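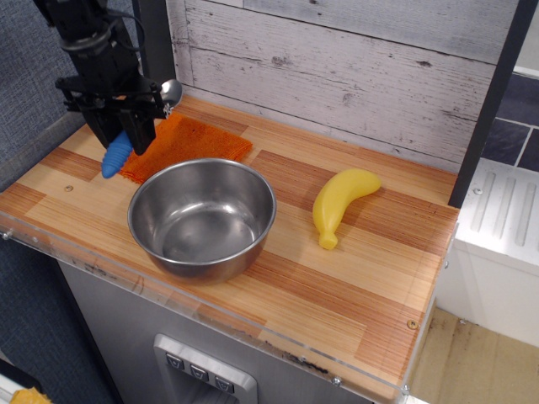 Coverage notes – progress to March

To: Knut Wendt
From: Esperanza Esposito

Quick one before Monday's call. Will send the spreadsheet seperately.

Where we are: two of the four company reviews are finished and with the editor. Brinis and Paltden. Releck is half done, Mahmoud barely started, see below.

Brinis – the main finding hasn't changed from last time. Receivables are growing faster than sales and the notes don't say why. Went back through the filings, 843 pages with the exhibits, and the allowance for bad debt got moved from one line to another without a word. Asked investor relations twice. Got a form reply, then nothing. The draft says exactly that and no more.

Paltden – cleaner than I expected. Inventory write-down was real, they took it in one quarter and explained it. I still don't like how they report "adjusted" margin, shipping is left out and that flatters every number after it. Short section on this, could be cut if you need the space.

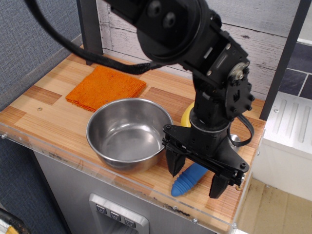
Releck is slower. They changed segments in the middle of the year so nothing lines up with the old tables, and I'm rebuilding the prior year by hand. The restated figures don't tie to the cash flow statement. Might be my error, so please don't pass that around yet.

Mahmoud – waiting on the annual report. It's late. Did the debt schedule from the older filings, the rest has to wait.

Money: we have used 70 percent of the grant. Data subscription was the big item, renewed it early to keep the old price. Travel untouched. I'd like to move up to half of the travel line over to outside accounting help for Releck – need your ok in writing for that.

Problems: the legal read took longer than planned, and both finished drafts went back for wording on management pay. Fixed now. No changes to the numbers.

Next: finish the Releck tables, start the text, get the Mahmoud report the day it comes out. If it slips again I'll send you a revised schedule and we can talk about wether to swap in another company.

Esperanza

Recent reports
Brinis: receivables, first look
Grant budget and spending to date
How we choose companies to review
Paltden inventory notes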